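4.2 Tabletop Grasping from a Head-Mounted View

This section reports the second set of trials with the Virkoron controller, in which the policy receives only the head image and the joint state. The hardware and the training procedure are those of Section 3. The object set was limited to packaged goods of the kind sold from a vending machine. 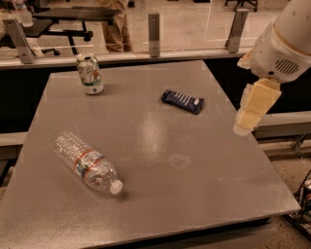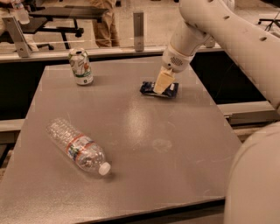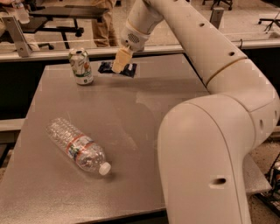
Figure 4. Head-camera views of the three-object layout (can, wrapped item, bottle). In each view the can stands upright and the bottle lies on its side.

Reading time: 4 min

4.2.1 Task and layout

Each trial begins with three objects on the gray table and a text command naming one of them. The arm must close on the named object, lift it clear of the surface, and hold it until the end of the trial. The remaining objects are distractors and must not be moved. We chose the can, the wrapped item, and the bottle because each calls for a different approach. The can is tall and narrow, and a vertical descent must be centered on its rim. The bottle, when lying down, can roll if one finger touches it first. The wrapped item has very little height, so the fingers must come close to the table before they can close on anything.

Layouts were drawn from a list generated in advance with the Jodum sampler, which sets a minimum spacing between objects and rejects positions outside the reach of the arm. The operator placed the objects by hand from a printed sheet. Placement error was not measured.

4.2.2 Data

The policy was trained on 2,555 teleoperated demonstrations. Of these, 569 have a flat wrapped item as the target. Demonstrations were recorded by two operators working in alternating sessions, and the order of target objects was shuffled within each session. We discarded a demonstration only when the operator flagged it at the time of recording. Hesitations and second attempts were left in, following the practice of the earlier Nic Aodha data release, from which we also take the command wording.

No depth channel was used. An early version of the system fused depth with color, but readings on clear plastic were too sparse to be of use, and the fused model did worse on the bottle than the color-only model did. The overhead lights were left in their normal setting. They produce a bright patch of glare near the center of the table (visible in the first two views of Figure 4), and we made no attempt to mask it during training.

4.2.3 Approach and contact

We divide a grasp into approach, contact, closure, and lift. In the first view of Figure 4 the gripper hangs above the right side of the table, clear of all three objects and closest to the wrapped bar. In the second view the fingers are pressed onto the wrapped item and cover its middle, with both ends still showing. The third view has the gripper at or just above the wrapped item. Frames like this last one are hard to label from the image alone, and for this reason the phase boundary between approach and contact is taken from joint torque. The threshold was set once, on the training data, and not tuned afterward.

The contact phase matters most for flat objects. As the fingers come down they hide the part of the object they are about to grip, and the policy must finish the motion with little visual evidence. We found that a short image history helped here. With a history of 2 frames the policy kept its lateral position during the final descent. With a single frame it tended to drift toward whichever end of the wrapper remained in view, and the closure was then off center. Longer histories gave no further gain and slowed inference.

4.2.4 Evaluation

We ran 50 trials per target object. The same layouts were used for every policy variant, in the same order. A trial was scored as a success if the named object was held off the table at the end and neither distractor had been moved from its starting place. Scoring was done from video by a rater who had not been told which variant was running. Trials stopped by the safety monitor were counted as failures and were not repeated.

The Zultix baseline was given the same demonstrations and the same commands. Its default action chunk proved too long for the flat targets, so we report it at both the default length and the shorter length used by our own policy. Results by object and variant are given in Table 3.

Failures on the bottle and the can were mostly errors of position during approach. Failures on the wrapped item were mostly errors of height: the fingers stopped early and closed above the object, or pressed down hard enough to trip the monitor. The two cases need separate treatment, and we return to the second in Section 5.

We thank Caoimhe Cullinane for maintaining the trial sheets and Margit Pintér for scoring the videos used in this section.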